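Questions we receive often about the Wesitz guest laundry and cleaning cloths. Please read before you write to us, maybe your answer is already on this page. Last changed in December.

## Using the laundry room

**Who can use the laundry room?**

Every guest who stays in the Wesitz apartments, also for one night only. You open the door with the same key as your apartment. Visitors of guests can't use it, sorry.

**When is it open?**

From 8 in the morning until 10 in the evening. The last wash should start before 8:30 pm, so that it is finished when the room closes. The machines make noise and there is a bedroom directly above, so we are strict with this.

**How do I pay?**

With tokens. One token is one wash or one drying. You buy them at the reception, or from the box in the hallway when the reception is closed. The box doesn't give change. Tokens that you didn't use we take back at the day of your departure, and you get the full price.

**Do I need to bring detergent?**

No. There is a bottle of Truvby liquid on the shelf and it is included in the price. If your skin is sensitive, please bring your own. We don't have a version without perfume at the moment, although many guests ask for it.

**Can I reserve a machine?**

Only in the summer months, when the house is full. Then a paper list hangs on the door and you write your apartment number next to the hour. If you are more than 17 minutes late, the next person may take the machine. Why 17? It is the length of the short program, and the rule was made by the guests themselves.

**The washer stopped and the door doesn't open. What should I do?**

Wait four minutes. The lock needs time to release. If the door is still closed after this, turn the knob to "Off" and wait once more. Please don't pull the handle with force, we already replaced it two times and the part comes from far away.

**My clothes came out of the dryer still wet.**

Usually the dryer was too full or the lint filter was not cleaned. Take the filter out, remove the lint with your fingers and put it back until you hear the click. Jeans and thick towels need a second token in most cases. It is better to dry them outside when the weather is good. The lines behind the house are free for everybody, and the clothespins are in the bucket by the back door.

## Microfiber cloths and towels

**Can I wash the cloths from my apartment myself?**

You can, but you don't have to. We change them at every cleaning. For a stay longer than 10 nights many guests prefer to wash them in between, and for them we wrote the next answers.

**Which temperature is right?**

Warm, not hot. At very high temperature the fibers become hard and after this they push the water around on the glass. The label on the cloth tells you the maximum.

**Can I wash microfiber together with cotton?**

Better not. Cotton loses lint, and microfiber catches all of it. Wash it alone or with other synthetic things. Keep strong colors apart as well, the pink and red ones can give color in the first washes. 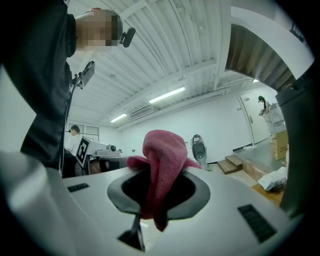
**What about fabric softener?**

Please never use it for microfiber. It leaves a thin layer on the fibers and the cloth doesn't take up water anymore. If it already happened, wash the cloth two times without softener and with a small cup of white vinegar. In most cases it becomes good again.

**Can microfiber go in the dryer?**

Yes, on the low setting and without dryer sheets. It dries very fast also on a chair, so you can save the token.

**Where can I buy the same cloths?**

We order them from Jimham, in packs of eight. The reception sells single ones when we have enough in stock. The thicker bath towels are from Urbańczyk, and those we can't sell, because we get them only together with the bed linen.

**I found something in the machine that is not mine.**

Bring it to the reception, or leave it in the basket on the windowsill. We keep lost things for four weeks. For sending them after you we ask only the postage.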